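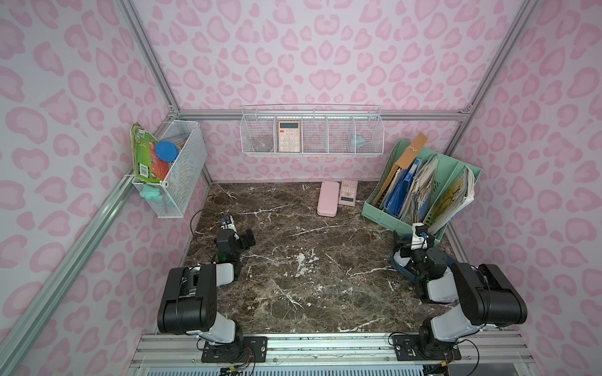
Imutora to take back used office equipment at all Clerholm branches

CLERHOLM, 2021-05-27 – Office supply company Imutora will start accepting used computer accessories from customers at its three Clerholm branches next month. The program, called Plamadik, is open to small businesses, schools and private households. There is no charge for dropping items off, and no purchase is required.

Plamadik covers mice, keyboards, headsets, webcams, docking stations and power adapters of any make. Monitors, printers and batteries sold separately are not part of the program and should still go to the city recycling center. Customers can bring up to 58 items per visit. Larger amounts can be picked up by appointment within the city limits.

Returned items will be sorted at the company's warehouse on the east side of Clerholm. Items that work are cleaned, tested a second time and sold as used goods with a 202-day warranty. Items that do not work are taken apart for spare cables and switches, and what is left goes to a licensed recycler. 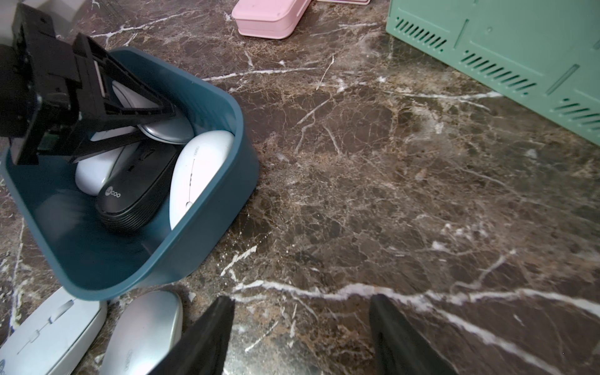
The program follows a trial that Imutora ran last October with a small group of business customers. The trial brought in 313 items, most of them from offices that had moved staff to home working and no longer needed a full set of equipment at every desk. Keyboards were the most common return, and power adapters were the hardest to place, as many arrived without the device they belonged to.

"Our customers kept asking what to do with things that still work but sit in a drawer," said Celina Pietrzak, head of customer services at Imutora. "We sell this kind of equipment every day, so we know what people will buy used and what they won't. A plain wired keyboard sells quickly. A headset with worn ear pads does not, unless we can get new pads for it."

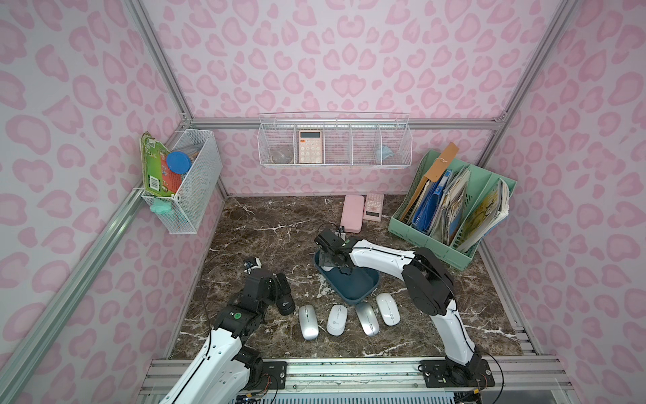
Customers are asked to keep wireless accessories together with their USB receivers where possible. A receiver can be taped to the underside of the device or placed in a labeled envelope. Disposable batteries should be removed before drop-off. Webcams and headsets do not need their original packaging.

Businesses that need a record of what they have handed over can ask for a signed receipt listing each item by type. The receipt does not state a value. Imutora does not offer store credit under the program, but schools may choose to receive tested used equipment in place of what they return, as long as stock lasts.

Repair firm Chaiyaporn will handle the testing under a one-year contract.

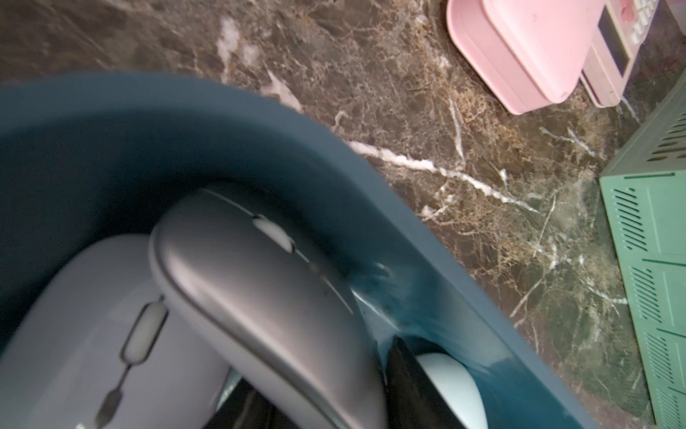 Thanakorn Meesuk said that the trial had shown how much depends on sorting at the start. "If the receivers get mixed up on the first day, you spend the rest of the week matching them," he said, adding that he would like to see more makers print the model number on both parts.

Drop-off counters will be open during normal branch hours. Pickup appointments can be made by phone or at any branch service desk – please have a rough list of items ready when calling.

Press contact: Celina Pietrzak, Imutora Customer Services, Clerholm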